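10 September 2020
By the Jadance serial drama group

4. What the recap remembers

I should admit that I used to skip recaps. You know the ones - a voice says "previously on", and for half a minute you get a stern look, a slammed door and somebody crying in a car. I took them for housekeeping. Then I started rewatching Pullano for this project, all 28 episodes of it, and by the third one I was pausing the recap and going back to check whether people had really said those things in that order.

Quite often they hadn't. In episode six the sister tells her brother "you were never here", and in the recap to episode seven she says it again, only now it comes straight after his confession, which in the episode itself she never hears. It's the same line and the same take, as far as I can tell, but she has gone from being tired to being cruel. Anyone who watched week by week probably carried the cruel version around with them for the rest of the series.

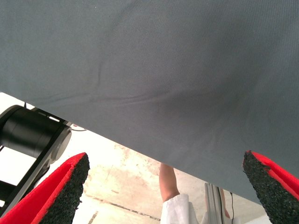
That matters a good deal for how we read the ending. The final episode asks us to forgive her, and I've always found the forgiveness a bit unearned. But what exactly was I holding against her? When I went back through my notes, a fair share of it came from the recaps and not from the episodes. I'd been carrying a grudge that an editor had handed me!

Victorian readers had a version of this too. If you bought a novel in monthly parts, you had to do your own remembering, helped along by chapter titles, by illustrations and by a narrator who kindly mentioned the uncle's will every so often. The difference (and I'll come back to it in section five) is that the narrator's reminders stay in the book. Recaps get dropped from the box set, or there's a button to jump past them, and the story you argue over with your friends may not be the one they saw.

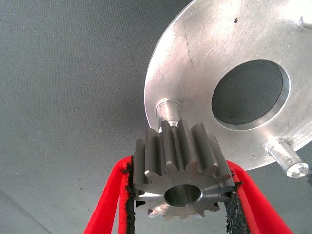
4.1 Counting the shots

For the comparison I logged every recap shot in Pullano, which came to 877, and matched each one to the place it was taken from. I also read 1539 posts in the Akbulut archive, where viewers were discussing the series as it went out. I did the matching by hand, over most of June, and I wouldn't recommend it to anyone with a bad back.

Most of the shots are innocent. They're trimmed, they're louder, and they have more music on them. The ones I care about are the joins, where two shots that were apart in the episode are put side by side so that one seems to answer the other. I've called these false replies, for want of anything better. 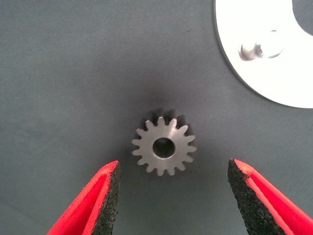

Figure 1. Small metal spur gear with a round central bore, on dark grey fabric between two gripper fingers.

False replies turn up in 13 of the recaps, and they cluster around the sister. The viewers in the archive quote her a lot, and when they quote her in an argument they nearly always quote the joined-up version. One long thread about whether she knew of the confession is settled, to everybody's satisfaction, by a moment that exists only in a recap. I felt quite fond of them reading it, having made the same mistake.

I don't think we can call those viewers wrong, though. The recap was broadcast, it was part of the evening, and it had the same faces in it. If Iller's term "loose canon" is any use at all - and I've been grumpy about it elsewhere - then surely it's useful for this, a bit of story that everyone saw and no edition keeps. 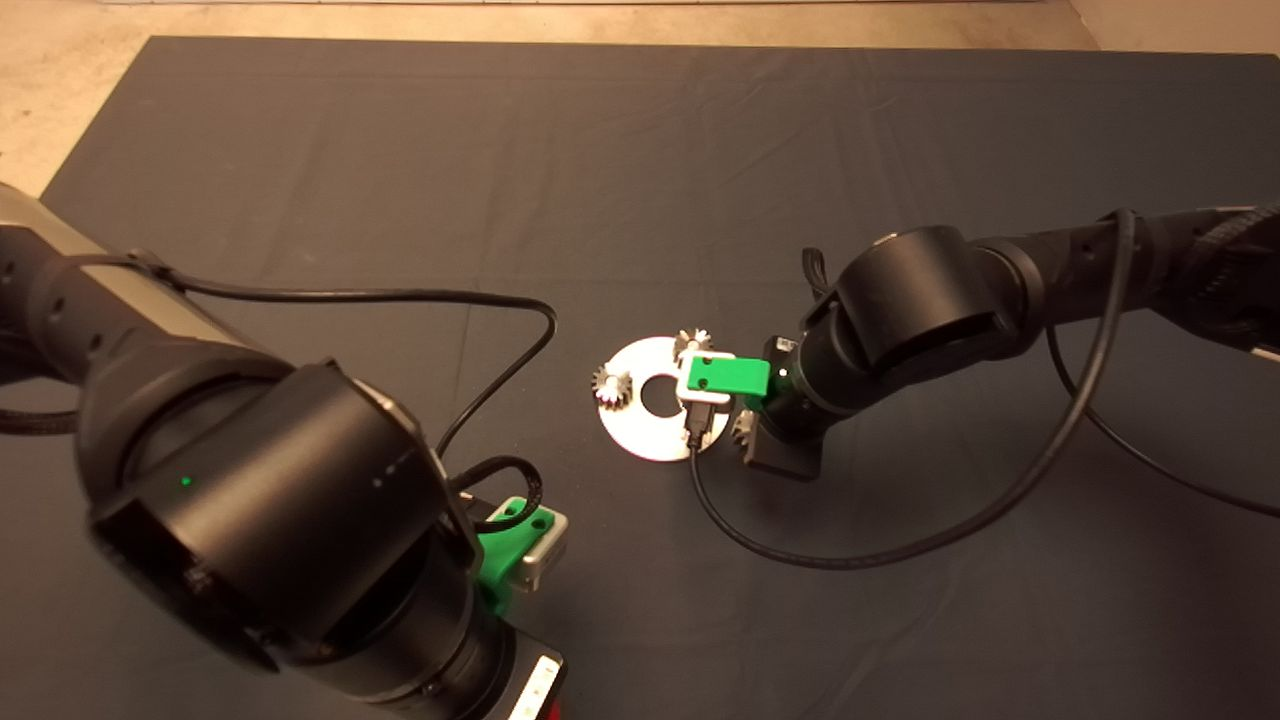

4.2 Whose memory is it?

There's one recap I can't make fit. Before the last episode we see the brother alone on the ferry, remembering his father, and the shots that follow are things he wasn't present for. Either the recap has stopped being his memory halfway through, or it never was his and I'd assumed it because his face came first. My first draft argued for the former. I now lean towards the latter, mostly on the strength of the sound, which runs on under the cut without any change, and I take up the sound editing separately in the next section.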